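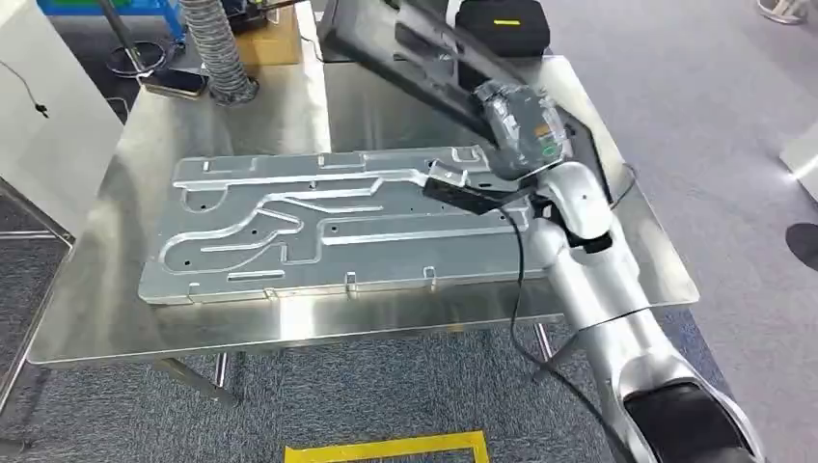

开个串,聊我最近看上瘾的一样东西:凹凸。准确一点说是薄东西上面的棱、筋、波纹和折痕!罐头上的一圈圈,铁皮屋顶的波浪,纸箱中间那层弯弯的纸,棕榈叶的褶子,全都算。想到哪儿写到哪儿,慢慢更~

**2/**
起因是星期日在家收拾厨房,翻出来一个空的 Nernell 黄油饼干罐。罐身是平的,盖子上却压了两圈台阶,中间还微微鼓起一块。我顺手按了一下,“嘣”,凹下去了,一松手又“嘣”地弹回来。我按了好久,按到家里人过来把罐子没收。

**3/**
大家先跟我做个小实验,一张 A4 纸就够。捏住一条短边,让纸平平地伸出去,它马上就垂下来了,对吧?现在把捏着的那条边弯成一个浅浅的 U 形,再伸出去,嘿,整张纸都挺起来了!纸还是那张纸,一克都没加。

**4/**
吃披萨的朋友早就掌握了这门技术。一角披萨拿起来,尖儿往下耷拉,料全滑走。把饼边往中间一折,尖儿立刻翘着。横着有了弯,竖着就很难再弯下去,背后有一条很漂亮的曲面几何定理,想深挖的可以搜“高斯绝妙定理”,这名字起得也太自信了(但它配得上)。

**5/**
再进一步:把纸折成手风琴那样的小褶,架在两摞书之间,上面放橘子。平纸连一个都托不住,折过的那张我放了一排小砂糖橘,还稳稳的。小朋友在家无聊的时候强烈推荐这个,折得越整齐效果越好,橘子最后还能吃。

**6/**
为什么呀?我的土办法理解:一块板要弯,一面得拉长,另一面得压短,拉长和压短的材料离中间越远,就越费劲。平纸太薄了,两面几乎贴在一起,没什么可较劲的。折出高低以后,材料被送到了远处,劲儿就大了。

**7/**
顺着这个再想一步会很爽:实心平板的抗弯刚度跟厚度的三次方走,厚一倍,硬八倍!可是重量也跟着翻倍,钱也是。压几道筋呢,料几乎没多用,“看起来的厚度”却大了好多。便宜又轻,怪不得满世界都是。

**8/**
罐头!先说罐头。去超市看那些高高的番茄罐、玉米罐,腰上一圈一圈的,行内有人叫“加强筋”,也有人叫“滚筋”。很多人以为是为了好拿。防滑算个添头,正经用处是高温杀菌和冷却的时候罐子里外压力差得厉害,没有这些圈,薄薄的罐身容易瘪进去。

**9/**
矮罐子就常常没有圈,比如金枪鱼那种扁扁的。上下两个端面离得近,端面本身就把罐身撑住了。下次逛超市可以验证一下,高的多半有,矮的多半没有,我在货架前来来回回看了半天,理货的阿姨问我是不是在找临期的……

**10/**
Birkdale 家的番茄罐我家橱柜里存了一排,标签写着净含量 315 克,撕掉标签纸以后圈特别清楚。圈是中间密、上下留一截光的,贴标签的胶就落在光的地方。我以前撕过那么多标签,从来没往这儿看过!

**11/**
但是圈也不能无限多、无限深。横着的圈管的是别让罐子侧面瘪下去,罐子在仓库里是一摞一摞往上码的,竖着也要吃重量。圈太深,竖着一压就像手风琴一样缩了。两头都要照顾,最后的深浅是谈判出来的结果。我好喜欢这种“看着随便,背后吵过架”的东西。

**12/**
大油桶同理,桶身上那两道特别粗的凸圈,除了加强,滚的时候还有用:桶放倒以后主要是那两道圈着地,又好滚又好转向,桶身也少磨。一个结构兼两份工,我愿称之为模范员工。

**13/**
接下来是我心目中的明星,波纹铁皮。十九世纪上半叶就在英国出现了,平铁皮滚成波浪,一下子就能跨过很宽的屋顶,下面少放好多檩条。而且能一张套一张叠起来装船,运到哪儿都能搭房子。车棚、粮仓、菜市场、我小时候学校的自行车棚,全是它的后代。

**14/**
说到自行车棚,下雨的时候那个声音!雨水顺着每一道沟流下来,檐口挂成一排整整齐齐的水帘,隔一小段一股。小时候我们会用手指把其中一股堵住,看水往两边挤。当时哪知道这叫“波谷兼排水沟”。

**15/**
波纹有个脾气:它只在一个方向硬。顺着波浪走的方向,掰都掰不动,换个方向一卷就卷起来了。瓦楞纸箱也一样,拆快递的朋友想把纸板折小塞进回收袋,记得顺着楞折,咔一下就整整齐齐。横着楞折嘛……祝你好运,我膝盖都用上了。

**16/**
瓦楞纸我要多夸几句。它最早有一个用途是给高礼帽当衬里!英国人十九世纪中叶拿来撑帽子用的,后来才有人想到包玻璃瓶、包灯罩,再后来两面贴上平纸,就成了今天的纸板。从帽子里一路走到全世界的门口,这履历谁看了不说一句励志。

**17/**
纸箱里的楞一般是竖着放的,这样箱子码起来的时候,每一根小波浪都像一根小柱子在顶着。所以箱子侧着码、倒着码,能扛的重量会差不少。箱子上画的那个向上的箭头,除了怕里面的东西洒,也有这层意思在,搬家的朋友记一下。
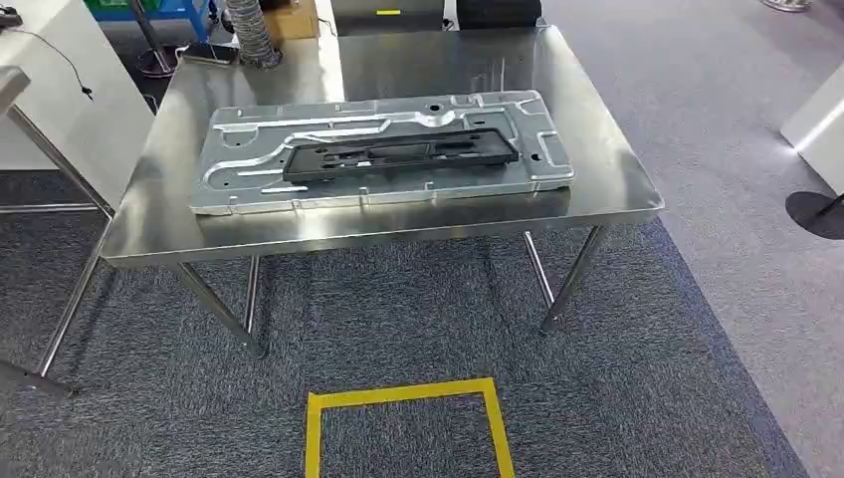 **18/**
那想让一块薄板各个方向都别软怎么办呢?就不能只走一排平行的直线啦。得拐弯、绕圈、分叉、画 U 形,总之别给它留一条能从这头直通那头的平路。平路就是天然的折痕,板子一受力,准从那儿开始折。这条我画在便签上贴在显示器边上了,越看越像迷宫游戏。

**19/**
验证方法:拿一张厚一点的锡纸烤盘(一次性那种),看底下的花纹。便宜的只有几道平行的,端起来装满菜,中间会沿着沟的方向塌。讲究一点的底纹横的竖的斜的都有,端着心里就踏实很多。我家过年烤鸡翅用过前一种,教训是油流了一灶台。

**20/**
还有那个“嘣”的声音,也有名字,英文叫 oil canning,大概是从老式油壶来的,就是底儿一按嘎嗒一声出油的那种。大块的平薄板特别容易这样,里头憋着一点点不均匀的劲,风一吹、天一热就响。冰箱侧板、铁皮柜门、洗衣机外壳,敲一敲听听,声音空空荡荡的那块多半又大又平。

**21/**
夏天半夜铁皮柜子突然“咚”一声,把人吓得坐起来,常常也是温度变了,板子从一边跳到另一边。知道了这个以后我就不怕了。好吧,第一下还是会怕,第二下才想起来自己懂原理。

**22/**
塑料瓶也是个宝库。矿泉水瓶越做越薄,瓶身上的纹路就越来越花,有横圈,有斜纹,还有像钻石切面一样的。可乐瓶身反而常常光溜溜,因为里面有气,气压自己就把瓶子绷紧了。喝掉一半放掉气再捏,软得跟没骨头一样。

**23/**
可乐瓶真正精彩的在底下,像花瓣的那五个脚。底如果做成平的,一有气压就往外鼓,鼓了就站不住。做成半个球最能扛压,可也站不住,早年的做法是在球底外面另外套一个杯形的底座。花瓣底把两件事一次办完。请大家现在就把手边的瓶子翻过来看看,盖子先拧紧!!

**24/**
评论区有朋友问薯片算不算。算!波浪薯片可以切得厚一点还炸得匀,沟里还能多挂调料,蘸酱的时候也没那么容易断在碗里。不过蘸酱时也讲方向,顺着棱往酱里插,横着插就容易沿着沟断。我用一整包做了实验,后半包没有数据,只有幸福。

**25/**
植物早就会了。棕榈叶刚抽出来的时候是一把合着的折扇,慢慢打开以后褶子还留着,那么大一片薄叶子靠它撑在风里。鹅耳枥的叶子在芽里也是叠好的,春天一层层展开。扇贝的壳更不用说,那一道道放射的棱,薄薄的壳一下就结实了。

**26/**
小区里有一棵蒲葵,我现在路过都要停一下。十一月风大,旁边树的叶子被吹得东倒西歪,蒲葵的大叶子哗啦哗啦响,中间那一截始终挺着,只有裂开的叶尖在晃。尖儿晃就晃嘛,风劲儿泄掉一点,中间就轻松一点,太聪明了吧!

**27/**
行李箱也得说。硬壳箱上面那些竖条条,我一直以为纯粹是审美。当然也是审美,条条之间刮花了不太明显,箱子丢在转盘上也好认。但壳子薄到那个份上,有棱和没棱,用手按箱面的感觉差好多。去 Ocampo 那家杂货铺按过一圈的人(我)可以作证,店员看我的眼神也可以作证。

**28/**
还买了个小东西回来,Tatar 牌的搪瓷托盘,18 块钱。盘底压了浅浅一圈台阶,边卷了一道圆边。卷边既不割手,又相当于给盘子箍了根铁丝,端着一满盘杯子走路都不晃。搪瓷这种玻璃质的面最怕底板乱弯,一弯就崩瓷,所以边和底都要硬一点才行。

**29/**
私信里有人问我想自己压筋该怎么玩。最省事的:厚铝箔铺在鼠标垫或者软毛毡上,拿没水的圆珠笔慢慢划,正面一道反面一道,马上就能摸到差别。下手轻一点,一下子划太深会裂,多走几遍,一遍比一遍深一点。铝箔边很利,小朋友玩的话大人先把边折进去。

**30/**
我划了三张,一张全是平行直线,一张画了个大方框,一张绕来绕去乱画。捏着对角一拧,直线那张马上就扭成麻花了,方框的好一点,乱画那张最倔!虽然乱画的那张也最皱,整片都翘起来了,平都放不平。可见压筋会把周围的料一起拉过去,画之前得想好两边差不多匀称。

**31/**
补一个好多人问的:纹路是不是越多越硬?也不一定。每道棱都要占地方,挤得太密,棱和棱之间没有料可以拉,就会又薄又脆。而且很多地方本来就得留平,要贴标签,要打孔,要和别的东西贴紧。所以看一块板,留白的地方也很有看头,每块留白多半都有自己的差事。

**32/**
也说个反面的:有的时候软才对。风琴、皮老虎、可弯吸管、公交车中间那段大褶子,同样是一道道褶,用的是它能伸能缩的那个方向。一种形状,横着用是骨头,竖着用是弹簧。可弯吸管掰的时候那一串“咔咔咔”,每一声都是一圈小锥面翻过去,跟饼干罐盖子的“嘣”是亲戚!

**33/**
这个串的收藏居然到 224 了,谢谢大家陪我看罐头……还有朋友发来他们那边的老粮仓、奶奶的洗衣板、雪糕纸杯的杯口,我一张张都放大看了。洗衣板那位,你家那块是铁皮的还是玻璃的?反光太好看了,求一张侧面!

**34/**
我也立个小目标,想攒够 1,000 张身边的凹凸,分成“为了硬”“为了滑或者不滑”“为了流水”“纯粹好看”几个文件夹。目前最满的是“为了硬”,最难分的是井盖,一块井盖上几样全占了,我先给它单独建了一个夹。

**35/**
下次想单开一串讲井盖和楼梯踏板上的花纹钢板,就是脚底下那种一粒粒小扁豆的。谁家附近有花纹比较老的,麻烦路过时帮我看一眼豆子是朝一个方向还是交错着的,评论里告诉我城市就行。我先去把饼干罐要回来。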